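Kiten 铝型材工作台用了半年:给机械臂当底座到底行不行

2018年4月

去年9月我在车间的聊天群里随口说了一句,准备给机械臂换张正经台子,结果之后隔三差五就有人来问:买了没有,好不好用,晃不晃,值不值那个价。我每次都答应写一篇,每次都拖着。上周末下雨没出门,泡了一壶茶,终于把这半年的体会整理出来了。写得有点啰嗦,赶时间的朋友可以直接拉到后面看优缺点那一段,不过我还是希望您从头看,安装那部分有几个坑,我踩过了您就不用再踩。

先交代一下背景。我们在 Dasturbridge 共享车间里租了一个角落,几个人凑钱凑时间,想搭一套能拆旧台式机的小工位。思路很朴素:机箱开了侧板放倒,机械臂从上面伸进去,拔插头、取内存、拆支架,能做几步算几步,做不了的人来做。听起来像是周末玩玩的事,真动手才知道,最先卡住我们的是桌子。程序反倒可以慢慢改。

最早我们用的是车间里现成的一张木工桌,桌面很厚,看着相当结实,我当时还挺得意,觉得省了一大笔钱。把机械臂底座用木螺钉拧上去,头两天一切正常,到第三天就发现抓取点总是偏一点点。重新标定,好了;过几天又偏。我们查了夹爪,查了程序,查了线缆有没有扯着关节,折腾了好几个晚上,最后有一次我蹲下来系鞋带,正好看见手臂急停的时候底座跟着翘了一下,很小的一下,要不是眼睛刚好在那个高度根本看不见。木头里的螺钉孔已经松了。那一刻的心情真是又气又想笑。

于是开始看铝型材台面。做过自动化的朋友对这种东西应该不陌生,一根一根的型材并排拼成面,条与条之间有槽,螺母可以滑进去,想在哪儿固定就在哪儿固定。我前后比较了两家,一家是 Ferri 的整板台面,铣得非常平,漂亮得我在网页上看了好久,可是孔位是固定的,而且要整块运,光是想到怎么搬进车间我就头疼。另一家就是 Kiten,散件发货,自己装。最后选了 Kiten,台面加架子一套是 1443 块,机械臂的转接底板另外买,Nusico 的,491 块。底板这个价钱我到现在还觉得有点贵,说到底就是一块打了孔的板子嘛,可是人家孔位对得准,我自己找人加工一块也未必便宜到哪里去,还得等。

下单之后等了 13 天。包装要表扬一下,每根型材单独套了薄膜,端头有护套,螺丝按用途分袋,袋子上写了编号。说明书就差一些,图画得很小,第二页和第三页的顺序我怀疑是印反了,反正我照着顺序装,装到一半发现横梁应该先穿进去,只好全部松开重来。所以第一条建议:动手之前把说明书从头到尾翻一遍,把所有零件在地上摆开。地方要大,我们把旁边同伴的缝纫机都请走了。

第二条建议是关于拧螺丝的顺序。架子先全部松松地挂上,立起来,放到它最终要待的位置,调好脚,再从对角开始慢慢拧紧。我第一次心急,躺着就把一侧拧死了,立起来以后有一只脚悬空,垫了纸板,又嫌难看,最后还是松开重来。共享车间的水泥地本来就不怎么平,可调脚这个配置实在是救命的东西,拧上去的范围也够大,这一点我给满分。

第三条,螺母。随货的滑块螺母要从型材端头滑进去,台面一旦拼好、端盖一旦扣上,再想多加一颗就得拆端盖。请您一定在扣端盖之前多塞几颗进去,宁可多到用不着。后来我又买了一袋可以从槽口直接放进去再转一下卡住的那种,固定轻的东西足够了,但是机械臂底座我坚持用端头滑入的,承力面积大,心里踏实。

装好之后上机械臂。底板用 4 颗螺栓锁在槽里,手臂再锁在底板上。我们把臂放在台面靠后的地方,前面留给机箱,这样手臂伸过来正好在机箱上方工作,线缆往后走,不会扫到工件。位置是试出来的,前后挪了好几次,每次挪动也就是松螺栓、推一推、再拧紧的事,几分钟就完。光凭这一点我就觉得钱没有白花。以前在木桌上换一次位置,就是多一组窟窿,那张桌子后来还给车间的时候我挺不好意思的,补了腻子又打磨了一遍。
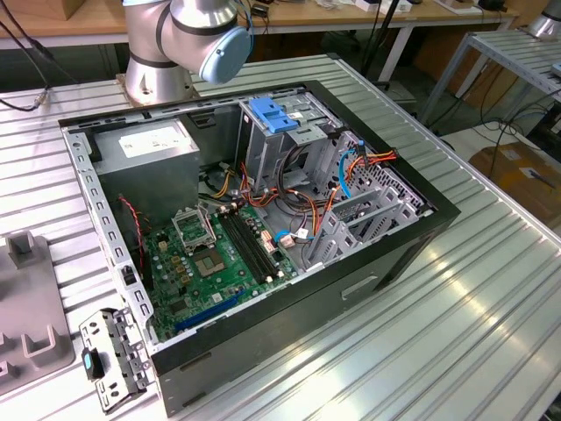 Lina Smadi 看了我的初稿以后回了很长一段,说我对这张台面还是太客气了。她说槽这个东西,做夹具的时候是宝贝,拆电脑的时候就是陷阱,机箱上的小螺丝一掉下去就顺着槽滚,滚到端头卡在端盖后面,得拿磁棒一点一点吸出来,吸的时候还会碰到里面的滑块螺母,两个抱在一起更难弄。她建议我在优缺点里把这条写到第一位,还说如果让她重新选,会在机箱底下那一块铺一张整的薄橡胶垫,四周露出槽来固定东西就够了。另外她认为我低估了收纳的问题,拆下来的零件要有固定的去处,要不然机械臂下一次过来,碰到的东西和它以为的不一样。

她说得对,我把初稿里那句“几乎没有缺点”删掉了。小螺丝的事我其实也遇到过很多次,可能是已经习惯了口袋里揣着磁棒,反而忘了写。橡胶垫我们后来试了,确实好,不过要注意厚度,垫子一铺,机箱整体抬高了一点,之前教好的所有高度都要跟着改。我头一回就忘了改,幸好速度调得很低,只是夹爪轻轻顶了一下就停了,没伤到什么,倒是把在旁边喝咖啡的我吓得不轻。

接下来说说大家最关心的稳不稳。我没有专业的测量设备,只能讲讲土办法。我在台面上放一杯水,让手臂空载在两个点之间来回跑,慢速的时候水面几乎看不出动静,速度提上去以后有细细的波纹,急停的时候波纹明显一些,但是底座没有再翘。之前困扰我们的那种隔几天就偏的毛病,换了台子以后再没有那么频繁地出现过。我现在每周开工前还是会走一遍基准点,这是习惯,也建议您养成,尤其是共享车间,谁路过靠一下桌子,谁借个地方放一下箱子,都是有可能的。

说到这里要讲一个架子本身的不足。它的横向刚性比前后方向要弱一些,应该是因为侧面只有一道横梁。手臂左右大幅度摆动的时候,手按在桌角上能感觉到一点点晃。Kiten 有单卖的斜撑角件,我觉得这个东西应该直接配在套装里,而不是让人装完了用出毛病才回头去买。我买了一对装上,手感立刻好多了。如果您只是拿来当普通工作台,或者装的是很小的桌面机械臂,那不加也没有关系。

台面平不平呢?我拿直尺靠过,顺着型材方向非常好,横着型材的方向,条与条之间偶尔能摸出一点高低。放机箱完全无所谓,放需要很平的东西,比如薄的定位板,就要挑位置。拼装的时候可以用一块厚木方隔着轻轻敲,边敲边拧,会好很多。这一步我是第二张台子才学会的。对,后来我们又添了一张,原因很简单,第一张用得顺手,大家开始抢地方了。

夹具方面我也想多说几句,反正都写到这儿了。机箱放倒以后最怕它自己挪动。别看一只旧铁皮机箱挺沉,机械臂拔电源插头的时候那个力气是往上的,插头卡得紧,整只机箱都会跟着蹭一下。我们先是用快速夹压住机箱边缘,压得太狠会变形,后来换成在槽里装挡块,三面靠住,剩下一面用带软垫的小夹子轻轻顶着,换机箱的时候松一个夹子就行。挡块是在车间的打印机上自己打的,塑料的,受力不大,用到现在也没坏。不同的机箱宽窄不一样,挡块顺着槽推一推就对上了,每次做这个动作我都觉得特别愉快,简直有点上瘾!

至于能拆到什么程度,也顺便汇报一下,免得大家把期望放得太高。内存条的卡扣我们做得还可以,硬盘架上的塑料卡子看运气,不同牌子的按法都不一样。最难的是那一大把电源线,软的东西每次垂下来的样子都不同,手臂按老位置去抓,十有八九抓空。目前的做法是人先把线拨开理顺,再让手臂接着干。有人会问那还要机械臂做什么,我的回答是,好玩,而且我们学到了很多。这跟台面没有什么关系,可是我想要不是台面稳当,我们连问题到底出在哪里都分不清,还在怪螺丝孔呢。

再讲清洁和耐用。表面是银色阳极氧化的,半年下来有几道划痕,都是拖机箱拖出来的,不深,我不在意,在意的朋友请轻拿轻放。槽里积灰很快,旧电脑里的灰您懂的,吹出来满台都是。我现在的流程是先到门外把机箱吹干净再搬进来,收工以后用窄口吸尘器顺着槽走一遍,吸之前先用磁棒过一遍,不然螺丝全进了吸尘器,哗啦哗啦地响。用水擦的话记得把槽里也擦干,滑块螺母是镀过的,但我有一颗还是长了点锈斑。

还有一件要提醒:铝台面是导电的。通电测试旧主板的时候千万不要直接把板子搁在上面,下面垫绝缘的东西。架子也请好好接地,Kiten 的说明书对接地只字未提,我问了客服,客服倒是当天就回了,让我用架子底部的一个螺纹孔,接触面要把氧化层刮掉一点。这个信息真应该印在说明书上。客服态度我很满意,问了好几次笨问题,都耐心回答,补发一袋端盖也没有收钱。

把优点和缺点归拢一下。

喜欢的地方:固定位置自由,挪动机械臂和挡块都很快;可调脚好用;散件运输,一辆小车就拉得走,电梯也进得去;包装认真;客服靠谱;以后想加高、加宽、加个架子挂灯,配件都通用。

不喜欢的地方:小螺丝掉进槽里很烦人(按 Lina 的要求放在第一位);说明书图太小,顺序混乱;斜撑要另外买;横着型材的方向平整度要靠自己调;缺接地说明;端盖扣得太紧,拆的时候容易崩掉一个角,我崩了两个。

适合谁呢?如果您也是在家里或者共享车间里摆弄机械臂,工件经常换,布局还没有定下来,我很愿意推荐它。如果您的布局已经完全定了,一年到头就做一件事,而且对平整度要求高,那多花些钱买 Ferri 那种整板可能更省心。在家里用的朋友另外要考虑楼下邻居,铝架子直接站在地板上,手臂动起来的嗡嗡声会传下去,脚底下加减震垫是必须的。我有一阵子想把整套搬回家里书房,量了门框,又想了想楼下那位睡得很早的老先生,还是算了。

Nusico 的转接底板单独说一句:尺寸准,倒角光滑,螺栓沉头深度刚好,配的螺栓偏短,锁在这张台面上只能咬住几扣,我换成长一号的才放心。买的时候顺手问一下长度,店家可以换。

最近我们打算给台面后沿加一根立柱,把线缆吊起来走,省得每次都要伸手去理。型材已经到了,角件还在路上。等用上一阵再来补充,有什么想问的请留言,我一般晚上看。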